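Home Posts Robots Archive About

Can a machine sweep up yet?

February 23, 2025
4 min read

I've been following home robots since I was a kid with a screwdriver and no supervision, and the question I get most from friends is still the same one: when can I buy something that cleans my kitchen? My answer this year is the most cheerful it has ever been, and it's still "not yet."

Floors look solved, of course. A disc vacuum does a fine job on crumbs and dog hair, mine included (it's called Dogar, my daughter named it). But ask it to deal with a spilled flowerpot and it will happily drag soil down the hallway. Sweeping with a dustpan is a whole different job! You need two hands doing two things, one holding the pan at a useful angle and the other pushing the brush toward it, and both adjusting all the time to what the floor is doing.

That's why I love the hand-held gripper approach so much. A person does the chore, but through a pair of robot-style jaws, so whatever gets learned is already in a shape a robot arm could copy. No fingertips, no wrist tricks that only a human has. Dustpan in the left, brush in the right, bristles up against the rim of the pan. 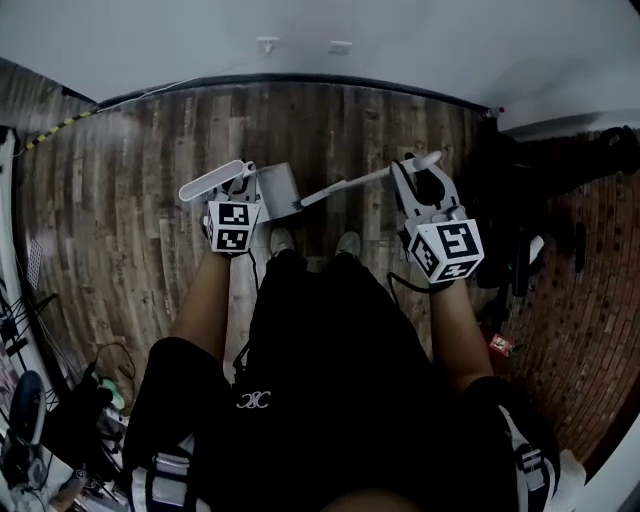 Obaidul Gamage wrote in to say that I'm too easy on these systems, and that sweeping was a bad test anyway, as the dirt doesn't care how it gets moved. Show him a machine that can wring out a mop and he'll clear a space in the closet.

Fair! Wet cloth is brutal. But I don't agree that sweeping is easy. Try it with kitchen tongs, as I did last week with 20 dried beans on the floor. It took me 5 tries to get the last 17 percent of my patience back, and there was still a bean under the stove. Tongs can't feel when the brush starts to twist, and thin handles love to twist. Then there's the lip of the pan, where the fine stuff always collects in a line.

My guess is that we'll see decent two-armed sweeping in labs well before anything I'd let loose at home. Laundry folding comes after that, then maybe dishes. I keep a list of some 21 chores taped inside a cupboard, and in April I'll go through it again and see what I can cross off. Right now it's vacuuming and mowing, and mowing only if the yard is flat.

Next post: stairs.

Contact | Copyright Brilusholm | Back to top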